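Home | Workshop | Equipment | Safety | Budgets | Forms | Contact

Desktop robot arm, pre-purchase inspection checklist with comments

Site: Sendinton, shared workroom
Inspected by: Nuria Abdella
Unit under consideration: Ccori tabletop arm, printed parts, hobby servos, two-fingered gripper
Trial task: sorting and handing out sweets from the table top
Decision needed: buy, buy with conditions, or wait until the next budget round
Checklist revision: 3

Marks used: OK, no action. C, acceptable with comment. A, action needed before purchase or before first use. N, not inspected.

Section 1. Location and surroundings

1.1 Table is level, stable and rated for the arm. OK.
Wooden top, no movement felt when leaning on it with one hand. The arm is light and the table is not the limiting item.

1.2 Working radius clear of items not used in the task. A.
Crockery and glass are within or close to the reach of the arm. A mug is acceptable if it is part of the task. A drinking glass is not. Budget line: one set of plastic tubs, to replace all breakable containers on the table. Cost is small and should not be deferred.

1.3 Distance to kitchen equipment. C.
The kettle is on a separate counter and the fridge is behind the table. Neither is in reach. The concern is people carrying hot water past the cables. If the purchase goes ahead I would prefer the arm on the printer side of the room, with its back to the wall.
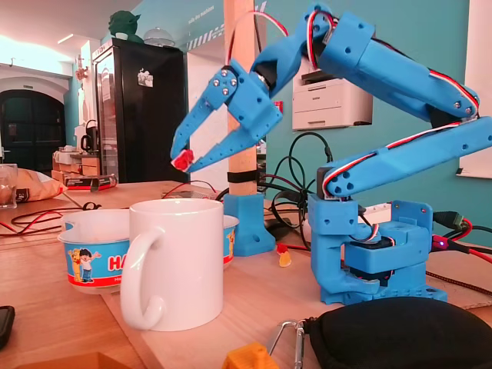 1.4 Walkway behind the operator. C.
The present layout asks people to pass between the chair and the counter. A floor line has been proposed. Tape is enough for the trial period and can come out of general stores.

1.5 Flooring free of trailing leads. N.
To be checked once the final position is agreed. There is no point in measuring for floor trunking twice.

Section 2. Mechanical

2.1 Base fixed to the table or otherwise unable to tip. A.
The supplier's sheet allows free standing use at low speed. I do not accept this for a shared room. Two clamps to be added to the order. They must be of a type which can be removed without tools, as the table is used for other work in the evenings.

2.2 Fasteners present and tight. C.
Visible screws on the gripper are seated. Printed parts loosen with use, so a weekly check with the correct driver is to be written into the room rota. Budget for one spare screw set per arm.

2.3 Gripper fingers undamaged, grip suitable for the object. OK.
Perforated fingers, light grip. Suitable for a gummy sweet or a wrapped one. Not to be used for anything heavier than the maker's stated load, and not for anything with liquid in it.

2.4 Pinch points identified. A.
Elbow and wrist joints will close on a finger. The force is low but not nil. A label is needed at each joint. Falalthorpe stocks these on a roll and we should buy one roll for all sites.

2.5 Upright post and mount secure. C.
The post stands in a printed foot. Push test at the top gave slight movement. Acceptable for light fittings. If anything of value is to be carried on it, a metal foot should be priced.

2.6 Spare printed parts. C.
The quotation includes none. Sendinton can print its own, but print time is not free and has been left out of the comparison. I have asked for it to be added. A cracked link in the middle of term would otherwise stop the unit for as long as the print queue is full.

Section 3. Electrical

3.1 Power supply of correct rating, with fuse. C.
Label legible and rating correct. Replacement supply to be held in stores.

3.2 Leads secured and strain relieved. A.
Main comment of this inspection. The leads to the arm lie over the table in loops. Red and black wires cross the working side and could be caught by a sleeve or by the arm itself. Required: cable clips along the back edge, one length of spiral wrap, and a single exit point from the table. I will not sign for first use until this is done.

3.3 Servo wires along the links protected. C.
Wires are tucked along the links and loop at the joints. There must be enough slack for full travel and no more. Check for rubbing after the first month and then at each service.

3.4 Emergency stop within reach of the operator. A.
None is included in the base price. Switching off at the socket does not count, as the socket is behind the bench. The inline stop button offered by Zostero fits the same connector and is the only option I have found which does not need rewiring. It must be treated as part of the purchase and not as an extra to be cut later.

3.5 Behaviour on loss of power. C.
The arm goes slack and drops under its own weight. The operator is to be told this before starting. Nothing breakable beneath the arm, see 1.2.

Section 4. Task and handling

4.1 Source and target containers defined. C.
Sweets were in both a mug and a clear tub with a lobed outline. Either will do. The method sheet must say which is to be used for collecting and which for filling, or results from different operators cannot be compared.

4.2 Quantity per run fixed. OK.
The tub was loaded with 14 wrapped sweets. This is a sensible number for one run and I have used it for the consumables estimate below. 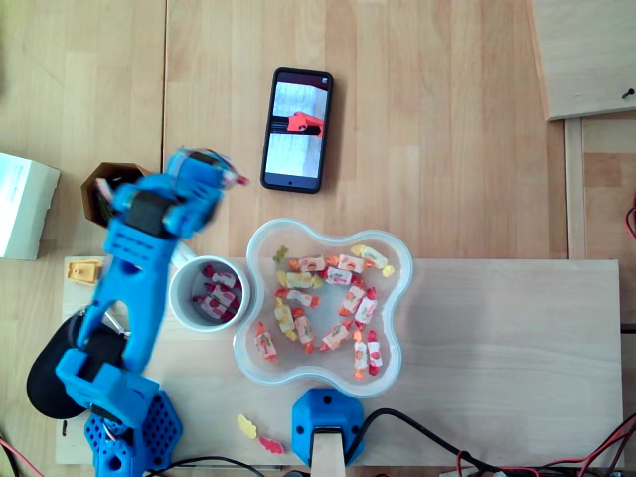 Sorting task in progress, mug and tub in use, loose gummies on the board.

4.3 Foodstuff policy. A.
Anything handled by the gripper or placed on the table is test material and is not to be eaten. Unwrapped sweets leave sugar on the fingers and on the board. I recommend wrapped sweets only after the trial. A marked tub with a lid is needed for used stock.

4.4 Personal items off the table. A.
Phones and cases are to be kept outside the working radius. A shelf or hook rail by the door would cover this. If the phone is needed as a display, it should be in a fixed stand and listed as equipment.

4.5 Loose small parts. C.
Small printed pieces are to be kept in a lidded box. A loose piece under the base would defeat the clamps in 2.1.

4.6 Operator training. C.
Half an hour with an experienced user, followed by one supervised run. Staff time is to be charged to the project and not to the room.

Section 5. Cost summary and comments

5.1 Quoted price of arm, gripper and supply: £700.

5.2 Safety and installation items from the sections above: £268. This covers the clamps, stop button, cable wrap and clips, joint labels, plastic tubs, spare screw set and one spare supply. It does not cover a metal foot for the post, floor trunking or printing time.

5.3 The original request gave the arm price only. Items in 5.2 are not optional and both figures should go forward on the same form. Past requests have been approved on the machine price, with the safety items then sent back as a separate bid and left waiting - I do not want to repeat this.

5.4 Consumables. Wrapped sweets are cheap and can be bought locally. Assume a full change of stock when the wrappers begin to tear, as torn ends alter the grip.

5.5 Second arm. The team has asked whether two should be bought together. Not supported at this stage. The table will not take two working radii with a safe gap, and the service effort for one is not yet known. Review in December with the fault log.

5.6 Service. Assume servos are wear items. The supplier offers no contract. One spare servo of each size should be added if the quotation is reissued, and the total in 5.2 changed to match.

Recommendation: buy with conditions. All items marked A to be closed before first use by general staff. Trial use may continue under supervision, at low speed, with 1.2 and 4.4 put right straight away.

Signed: N. Abdella

Related items
Room layout request form
Portable equipment test record, Sendinton
Cable management: approved parts list
Soldering bench checklist with comments
How to cost spares in a small equipment bid
Falalthorpe stores: labels, tape and signs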